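Search tickets Search

Ticket 1522: Left hand stops with fault 503 during plate task
Posted by Bujar Stojanović, 10/12/2022
Filed under: Hands and Grippers > Intermittent Faults

Site: Skidholm, bench 2
Equipment: two-arm unit with a black multi-fingered hand on each arm, Utell controller
Priority: medium, unit can be used with the left hand disabled

Problem as reported

The left hand picks up one of the round orange pieces, carries it to the plate or away from it, and at some point the fingers stop answering. The controller logs fault 503 (finger communication lost) and the arm goes into a protective stop. The fingers hold whatever position they were in. Twice the piece stayed gripped until we released it by hand, and once it slipped out and rolled off the table. The right hand has not faulted.

The operator says it began after the left hand was refitted in January. I can't confirm that. The older logs were overwritten when the controller was updated.

Step 1. Repeat the fault

Ran the plate task 40 times at normal speed with the stock program. The hand faulted 13 times. All of the faults came while the wrist was turning. None came while the arm was parked.

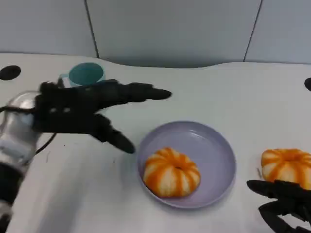

Bench 2, left hand beside the plate. Wrist cable loop at lower left.

Ran it again at half speed and got the same fault, only less often. I stopped that run early to keep wear off the finger joints.

Step 2. Rule out the fingers

Powered down, locked out, and moved each finger on the left hand through its travel. No binding, no grit in the joints. Checked the screws on the side plates and the finger linkage and found nothing loose. Powered up again and ran the finger self-test from the Utell menu with the arm still. It passed every time.

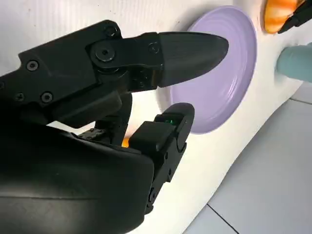

The light on the finger is no help with this one. It stays green through the fault, so the finger still has power and it's only the data side that goes. Please don't take a green light as a sign that the hand is safe to reach into. Press the stop first and wait for the arm to settle.

Step 3. Check the cable

With the arm in hold, I flexed the cable near the wrist connector using a plastic rod. Fault 503 came up straight away. Let the cable relax, cleared the fault, flexed it again, same result. Flexing the cable further down the arm did nothing.

The connector was seated but the strain clip behind it was on backwards, and the load was going into the plug. Turned the clip around and left a little more slack in the loop.
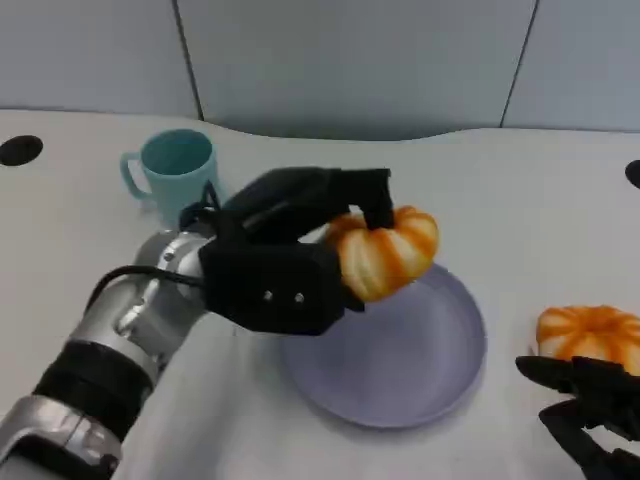

With the clip the right way around I ran the task another 40 times at normal speed. One fault, again with the wrist turning. That's better but it isn't fixed, and I think there is already a damaged conductor close to the plug.

Action

- Replacement wrist cable ordered from Stalholm. Li has the part request.
- Half speed only on the left arm until the cable is in.
- No hands inside the table edge while the arms are enabled, including to catch a dropped piece.
- Check the strain clip on the right wrist too. Not done yet, ran out of time.

Status: open, waiting on part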